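Plallari Kitchens, Staff and Management Liaison Meeting
Minutes, 18 December 2020
Chair: Iresha Ranasinghe
Apologies: Charpentier (stuck at the Plirkham site with a delivery)

1. Minutes of the October meeting
Agreed, after the word "mutiny" was changed to "concern."

2. Tray-loading arm
The chair reported that the Catetti arm is still in simulation and will stay there until the line cooks have seen the sequence and commented. Stills were passed around. Several cooks noted that the simulated kitchen is cleaner than any they have worked in. 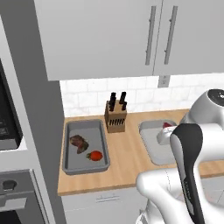 Item 2: the arm over the right-hand tray, with the meat and tomato on the baking tray.

Prep asked who plates when the arm stops. Answer: prep. Prep asked who plates when it doesn't stop. Answer: the arm, with prep watching. Prep asked that watching be entered on the rota as work, with a pay grade. Chair to raise with head office.

3. Hours
The estimate is up to 30 hours a week of tray loading moved off the line. Management repeated that no posts go. The evening crew asked for this in writing and was told it was in the minutes. It is now in the minutes.
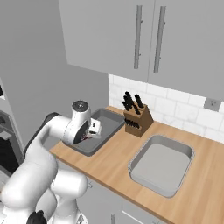 The knife block was discussed at greater length than planned. The cooks want it moved well away from any tray the arm reaches into, in the software and on the real counter. Agreed without a vote.

4. Training
There is a budget for 11 people. The manual is 702 pages. A shorter one was requested. Chair to ask Catetti for something that can be read on a break.

5. Any other business
The dishwasher is still broken. No automation is proposed for this.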